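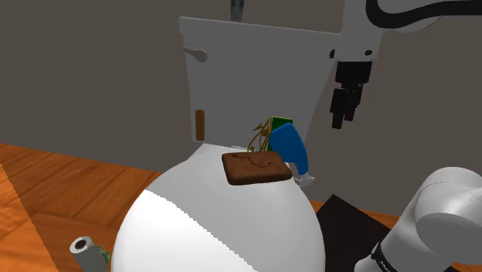
I have spent most of November on the planner's collision checker, a piece of software with one job and a great many opinions. It takes a joint configuration, asks whether any bit of the arm is inside any bit of the world, and says yes or no. Lately it has been saying yes to everything. Clasby, our scene generator, scatters objects about and hands the lot to the planner, and it has a broad-minded idea of what belongs on a worktop. A biscuit with a smiling face ends up lying on top of a glossy white ball far bigger than it is, with a blue bottle leaning behind it, and the checker is expected to have a view on all of this before the arm moves.

The ball was fine. A sphere is a centre and a radius, and even I can't get that wrong. The trouble was the tangle of golden wire. Our mesh tool, Kultden, wraps every object in convex hulls, and for anything loopy it had been giving up and using a single fat one. So the planner saw a solid lump where there was mostly air, and refused to go near the neighbours.

I ran 509 scenes overnight and got valid grasps in 143. Skarphéðinn Toft looked at the log and asked whether I had tried allowing more hulls per object. I had not. The limit was set to one, in a config file last edited by me.

With the limit at 20, the wire comes out looking like a badly packed suitcase, but the gaps are in roughly the right places. Checks are slower, and I now have a caching problem that I'm calling progress. The full batch of 3838 is running as I type, and the fan has opinions too.

Reading time: 2 minutes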